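ok thread on the PC teardown data since ppl keep asking. collecting demos for the Jovix policy all weekend, typing this between runs so excuse spelling

goal - 500 clean episodes of CPU handling on old office desktops. teleop only, no scripted motions. Archana Nigam set the number, I just drive

why so many for one little chip? because every approach is different. different start height, different wrist angle, different hesitation. the model needs to see me come in from bad spots too, otherwise it only knows the good ones 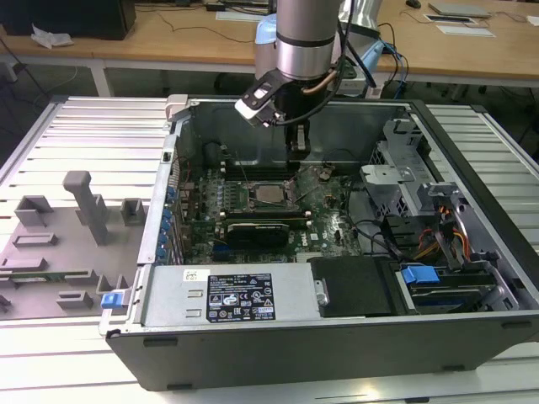 Start poses are the thing I'd spend the most time on if I did this again. we randomize them now, but last spring we didnt, and the policy learned one path and panicked anywhere else. So now the arm gets parked someplace new over the case before each episode, and I have to find the socket from there. Tower on its side, side panel flat next to it. With the graphics card and the drive cage in there you can't just swing in from wherever you like, you come down from above or you restart

restarts are fine btw. restarts get logged. what is NOT fine is deleting the ugly ones before anybody's looked at them. did that for a whole morning in March, Baltazar Ledesma was very polite about it

labels - we went from 7 tags down to 2. "finished" and "recovered". anything fancier and two people tag the same episode differently, checked this, it was bad
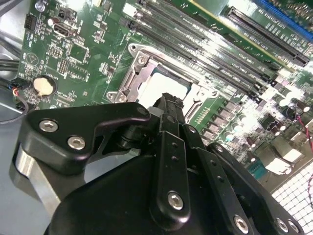

and tag right away. not after lunch. I thought I'd remember which ones had a regrasp in them and I did not remember

somebody asked about the wrist view vs the fixed view. we record both, always. the policy trained on wrist only was good close in and lost everywhere else. fixed only was the opposite, got to the neighborhood and then fumbled. both together plus joint positions is what we feed it

also sync your clocks!! lost most of a day to one stream running late. everything LOOKED ok on playback. training loss looked ok too. the arm just did everything a beat behind

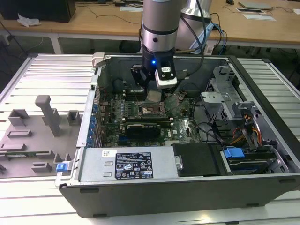
we use Stukine for the logging and Pathak for playback, mostly cause they were already set up when I got here. no strong opinions. the one feature I'd fight for is a pedal to mark start and stop, so my hands stay on the controls

speed - go slower than feels natural but dont stop. long pauses are poison, the model learns to pause too and then it just sits there over the board forever. if I need to think I back off and end the episode

glare is a problem. the metal around the socket throws light right back at the wrist view. haven't fixed the lights on purpose, want some of that in the data. Baltazar disagrees, says get it working clean first and then mess it up. he might be right, ask me in a month

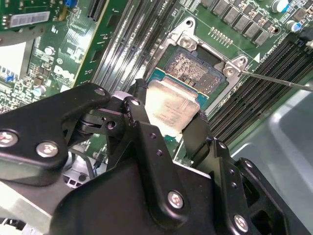

Chip in the jaws, socket open. Wrist view.

that grip is the part I get asked about most. pinch on the edges, low force, and dont chase a perfectly level chip. small tilts are ok to keep in the set, the policy has to deal with them sooner or later

next batch goes over to the Plamdale setup so we can see if any of this carries to a second arm. no promises on relasing the data, not my call

ok back to driving. replies later tonight prob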